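4.2 Ticket channel and length of stay

Visitors to the Medrano cellars reach the tasting room by one of two routes: a timed ticket bought online through the Vesturero booking page, or a walk-up ticket sold at the door. Of the 2200 admissions recorded in June, 401 were walk-up sales. The two groups were given the same tour, the same guide script and the same three wines, so differences in length of stay cannot be assigned to the product offered.

Online buyers stayed a median of 119 minutes when the ticket included the evening music show and 63 minutes when it did not. Walk-up visitors could not buy the show ticket after 5 p.m. and are left out of the comparison for that product. Group bookings made by tour operators were coded separately, following the procedure used by Gounder for the Sullell site, and are reported in Section 4.4.

Entry times were taken from the ticket scanner at the gate. Exit times were taken from the shop door counter and matched to parties by size and order of arrival. Parties that split up before the tasting could not be matched and were dropped. The remaining records were checked against the guide rosters, and conflicts were settled in favor of the roster.

Figure 3. Open computer tower with empty CPU socket and memory slots. 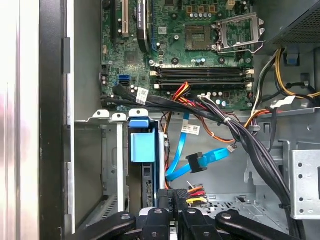
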